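Workbench Tips: Handling and Storing Bare Circuit Boards

Posted 27 July 2019 by Kulsoom Usmani

Most of the boards that cross a home bench come out of something that stopped working: a fan controller, a lamp driver, a thermostat, a pump. People are careful taking the case apart and then set the board down on whatever is nearest. A lot of damage happens at that stage. These are the habits we use at the Phelan Street workshop. None of them costs much.

Before you take it out

Unplug the thing and leave it alone for a while. Big capacitors can hold a charge after the plug is pulled, and the ones in anything that runs off the wall can hurt you. Check across the legs with a meter set to DC volts before you touch the board. If you are not comfortable doing that, stop there and take it to someone who is.

Take a picture of the wiring while it is still connected. Get the colors and get the order. If two wires are the same color, put a bit of masking tape on each and write a number on it.

With screw terminals, loosen each screw until the wire slides out by itself. Pulling on a wire that is still half gripped leaves strands behind, and the strands end up across the next terminal. Use a screwdriver that fills the slot. The small ones that come free with eyeglass kits chew up the heads.

Where to put it down

Pick a surface that is flat, clean and a different color from the board. Bright plastic trays are good for this. A dropped screw or a snipped lead shows up right away on yellow or orange, and you will never find it on a brown bench top. Cafeteria trays and the lids from storage tubs both work.

Plain plastic can build up static, so for boards with a lot of chips on them, lay an antistatic mat in the tray and clip its lead to ground. For an old motor controller I don't always bother. For anything I would have to pay to replace, I do.

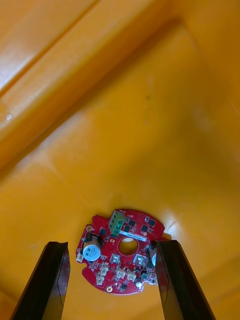 Round boards are more awkward than square ones. There is no straight side to line up against a vise, and the notches and tabs around the rim are usually there to locate the board in its housing, so a snapped tab means it never sits right again. Don't clamp on them. If you need both hands free, use a ring cut from pipe insulation and rest the board in it.

Hold any board by its rim. Don't lift it by a capacitor or a connector, even when they look like handles. The tall parts are held on by their solder joints and sometimes a dab of glue, and a joint can crack without looking any different from above.

Cleaning

Start dry. A soft 1 inch paintbrush moves most dust, and you can wrap masking tape around the metal band so it doesn't touch anything. Then use isopropyl alcohol on a cotton swab for the sticky spots. Keep the alcohol off paper labels - it lifts the print, and the part number is often the only way to find a replacement. Copy the number down before you start.

Skip the vacuum cleaner. Canned air is fine in short bursts if you keep the can upright.

Let the board dry for at least 35 minutes before it goes anywhere near power. Longer if the room is damp.

Storing boards

Put each one in its own antistatic bag. The silver-gray bags can be reused until they get holes or deep creases. Write on a slip of paper what the board came from, the date and what is wrong with it, and tape the slip to the outside. "Fan board, bad" is no use to anyone two years later. Fergal Keogh writes his on freezer labels, which stick better than mine do.

Stand the bags on edge in a shoebox, like file cards. Stacked flat, the weight goes onto the tallest parts of the board underneath. Keep the box off concrete floors and away from the water heater.

Loose screws go in a small zip bag taped to the same package. Do this even if you think you have plenty that fit.

When to let go

If a board has been in the box for 5 years and you don't know what it was for, take off any connectors worth having and send the rest to electronics recycling. It shouldn't go in the household trash. Call ahead and ask whether they take boards loose or want them boxed.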